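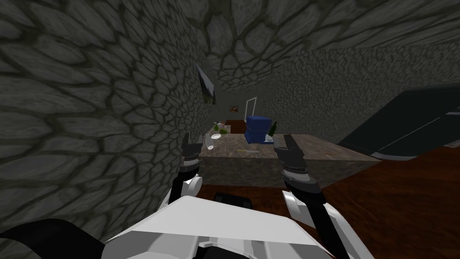 Thank-you letters find their way home in Seltilmont

A box of old thank-you letters, kept for years on top of a wardrobe in Seltilmont, is being sent back one envelope at a time to the people who wrote them, and the replies have been cheering up a good many breakfast tables since the first went out in July 2023.

Reiko Kobori taught the piano in the town for most of her working life, and she kept every note her pupils and their parents ever sent her, right down to the ones written on the backs of bus timetables. When she moved to a smaller flat she found she had 492 of them. She couldn't bear to throw them out, and so she began posting them back, each with a few lines of her own saying what the letter had meant to her on the day it came (and quite often what piece the child had been murdering at the time!).
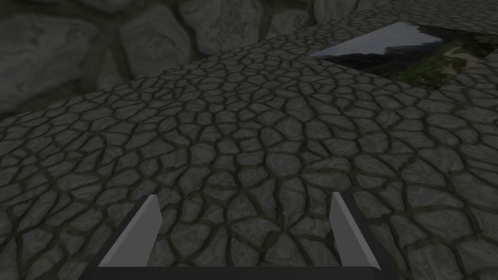
Inside, at Seltilmont.

So far 119 have been delivered. Some went only as far as the next street, and one travelled to a former pupil on a fishing boat, who read it aloud to the crew. A family called Tkachenko got back a card their daughter had made at the age of six, with a drawing of a piano that had five legs, and it is now up on the fridge beside one by her own little boy.

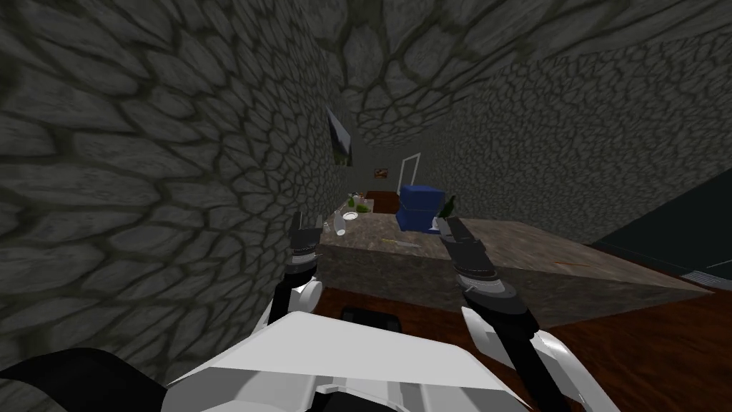 Can other people join in?
Anyone who has kept an old letter of thanks is welcome to do the same, and the Dideck bookshop will give a stamp and a plain envelope to the first 100 who ask at the till during August.

Mrs Kobori writes her notes in the mornings, with the radio on low, and she says she is in no hurry at all to get to the bottom of the box. A good few of the addresses are long out of date, and for those she has been relying on old neighbours and cousins, who seem to enjoy the hunt every bit as much as she does.
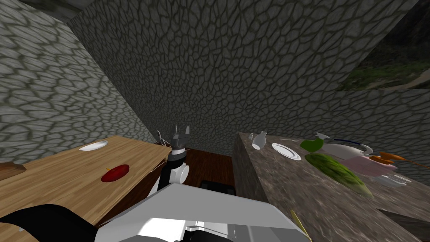
Chiyo Sakai wrote in to say that hers had arrived the morning after a rotten week, that she had sat on the stairs in her coat and read it twice, and that she has since written to her old swimming teacher, which she had been meaning to do for years.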